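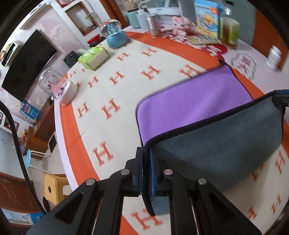

Projects > Household Textiles > Spring Reports > Folding a Two-Sided Towel

Folding a Two-Sided Microfiber Towel on a Covered Table

Soledad Lindqvist
Flustum College, Household Textiles
Submitted 6 May 2021

1. Purpose

The project looked at how a microfiber towel with two different faces behaves when it is folded on a table that is already covered with another fabric. Most folding instructions assume a hard, bare surface. In a small home the folding is usually done on whatever table is available, with a cover on it and household items left in place. The question was whether the order of folding, and the face that starts against the table, changes how well the edges line up.

2. Materials

The towel is rectangular, lavender-purple on one face and gray on the other. The gray face has a plush pile. A thin black piped seam runs around the edge, and there is a small black hanging loop at one corner. Laid flat, the towel covers 632 square inches.

The cover is cream with an orange border and a repeating orange letter H. The print was useful. The rows of letters gave a fixed reference for the position of the towel, so no tape or chalk was needed. Snow globes, a tissue box, a squeeze bottle and other small items stayed on the table, and the towel was worked in the space between them.

3. Method

Two starting positions were compared: purple face up and gray face up. Each was folded seven times, for a total of 14 folds. The steps were the same every time.

Lay the towel out and smooth it from the center toward the edges.
Take hold of the near edge by the piping and lift it clear of the cover.
Carry the edge across to the far edge and set it down.
Press along the new fold line and wait one minute.
Measure the gap between the upper and lower edges at both corners.

The gap was recorded as the larger of the two corner readings. A fold with a gap under half an inch was counted as aligned. The towel was shaken out and turned between folds so that the crease from one fold did not guide the next.

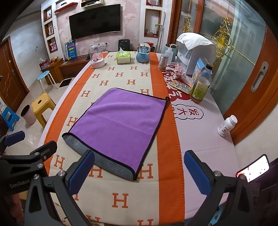

Smoothing was the step with the most variation. Ripples left in the towel before the edge was lifted tended to move toward the fold line and stay there. Pulling at two opposite corners took out long ripples but sometimes shifted the cover as well, and the towel then had to be laid out again. Light strokes with a flat hand worked better.

4. Results

Starting with the purple face up, five of the seven folds were aligned. Starting with the gray face up, three were. In the purple-up position the plush face lies against the cover and holds its place while the edge is lifted. In the gray-up position the smoother face is underneath, and the whole towel slid a short distance during most lifts.

The finished fold was thicker with the gray face outside, and it opened slightly at the fold line before the minute was over. Pressing a second time closed it in most cases - the gain was small.

The piping is stiffer than the fabric next to it. It is easy to grip, but it makes the folded edge bulge near the corners, and this accounts for part of the measured gap. The hanging loop had no measurable effect as long as it lay outward.

5. Limits

Only one towel and one cover were used. The Kabbaj method, which folds in thirds, was planned for April but was dropped for lack of time. Pressure on the fold line was not controlled. Pile direction was not recorded either, and it should be in any repeat of the work.

6. Recommendation

For a towel of this type on a fabric cover, start with the plush face down, smooth from the center, and lift by the piping a few inches in from each corner. The cover should be straightened before every fold.

Related reports
Edge Seams on Cleaning Cloths: The Flikari Samples
Drying Racks for Narrow Rooms
Visteo Storage Boxes and Folded Linen Height
Table Covers and Surface Slip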